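The Wrist Camera

The purchasing decision had come down to two grippers, the Vomum and the Berge, and it was mine because everyone senior to me had discovered a conflict in their calendar.

The Vomum had two fingers and a manual that began with a letter from the founder. The Berge had soft pads and no manual at all, only a link to a video in which it set down an egg while a cello played. Both would be tried in simulation first, 200 picks each, on a green fruit that somebody in the graphics group had spent most of June speckling. It was supposed to be a mango. I had asked for a cube.

"A cube tells you nothing," said my manager, who has never picked up either.

So I loaded the mango. The controller was an Atetti, on loan, and it reported everything in the same calm blue type, including disasters. I started the Vomum at four in the afternoon and went to get coffee. When I came back the Atetti said GRASP CONFIDENCE 60 and the mango was passing through the ceiling. I wrote that down under Observations.

The Berge was gentler. It approached the fruit the way my aunt used to approach a hotel bed, pressing here and there, and then it withdrew and asked to be recalibrated. I recalibrated it. It pressed the mango again, in the same places. By seven it had completed 20 picks, if you were generous with the word, and I was getting generous.

What I had not expected was to take sides. The Vomum annoyed me, with its letter and its grip like a car salesman's. I found myself lowering the friction for the Berge, just a hair, then putting it back, then getting up to check that the door was shut. There was a column in the spreadsheet for operator notes. In the Berge's I had typed "thoughtful." In the Vomum's I had typed "no."

Around nine the sales rep from Grostura called. Grostura distributed both grippers and, as it happened, the controller, so he was in a good mood whichever way it went.

"Which one do you like?" he asked.

"It isn't about liking," I said, and deleted "thoughtful."

"They all say that. You looked through the wrist camera yet?"

I had not. I had been watching from the overview, high and off to one side, like a man at a tennis match. After he hung up I switched the view over and paused the run. No fingers, no blue type. Mostly gray, and a lot of it, and down at the bottom the top of the mango, coming up like something with a question.

I sat there longer than the test plan allowed for. They really had done a beautiful job on the speckles.

Then I saved the view, put it on the first page of the report, and under Recommendation wrote that we should move the camera.
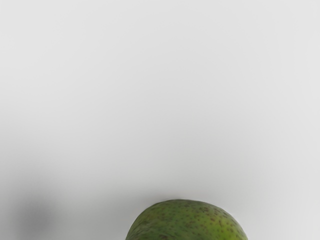
Wrist view, run paused. From the first page of the report.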